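In Defense of the Slow Stitch

My grandmother could close a torn pillowcase in the time it took a kettle to boil, and she did it while complaining about the neighbors. I bring this up because I have now spent a good part of March watching people sew, and none of them were half as quick, or half as entertaining.

The sewing in question is suturing. My friend Zubaida Bukhari teaches it, and she let me sit at the back of her evening practice sessions on the condition that I ask no questions before the coffee came out. I had gone in with the layman's notion that the cutting was the clever part of surgery and the stitching was what you did on the way out, like turning off the lights. I was set straight in 20 minutes, most of which went on a single stitch.
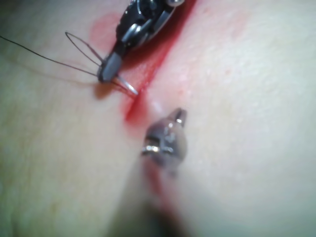
Consider the needle. It is curved, and a curved thing wants to travel in a curve. Anyone raised on buttons and hems will try to shove it straight through, as I did when I was handed a practice pad and a needle of my own, and the pad will pucker in protest. You are supposed to roll it through on its own arc and trust the shape to do the work. I do not trust shapes. My first row looked like something a dog had been allowed to finish.

Then there is the thread, which has opinions. It is always longer than you want until the moment you tie the knot, when it is suddenly 4 inches too short. A loop has to be made, kept open, and passed through before it changes its mind. I once assembled a Grakero bookcase with the instructions in the wrong language, and I remember that afternoon as restful.
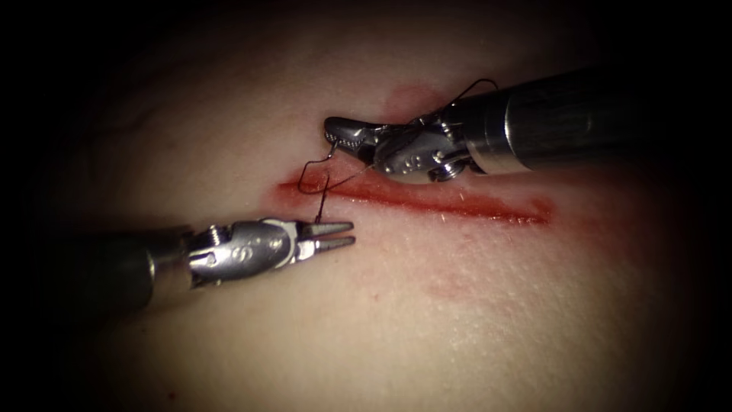 What I have come around to, against my nature, is the case for practicing this sort of thing slowly and far too many times. We are in love with speed. Every skill gets sold as a weekend course, and every weekend course promises you'll be doing the real thing by lunch. Zubaida's students are told to expect 500 stitches before they get to have a view on their own technique. I thought that was hazing. Now I think it might be the last reasonable demand anyone makes of the young.

Kristýna Halás, who read a draft of this and disagrees with most of it, says repetition only teaches you to repeat your mistakes faster. She has a point, and my 9 years of tennis are all the evidence she needs. But a stitch shows you its faults in a way my backhand never did — the edges meet or they gape, and no amount of explaining to the pad will bring them together.
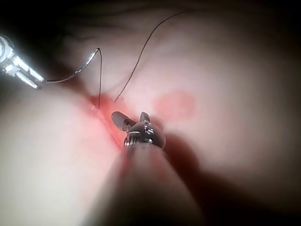
Jaws open beside the incision, with the thread held at upper left.

I still have my own pad at home, on the shelf above the sink. I do a few stitches most evenings while the pasta boils. They are getting straighter, though the pasta has suffered.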